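Home | Local | Shops | Classifieds

Povmont paper shop stays put

Good news for those of us who still hang our own wallpaper! Himard is keeping its Povmont store open after all, and Tanvir Nanayakkara tells me the new lease runs five years. I popped in Saturday and came out with way too many rolls (the old florals are 10 dollars each until the end of February). Bumham's branch still closes on the 31st, sadly.

31 comments | 5 shares 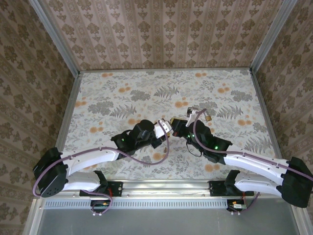

Also in Local

Parking on Biswas Street goes back to two hours on Saturday.

Contact us | Back to top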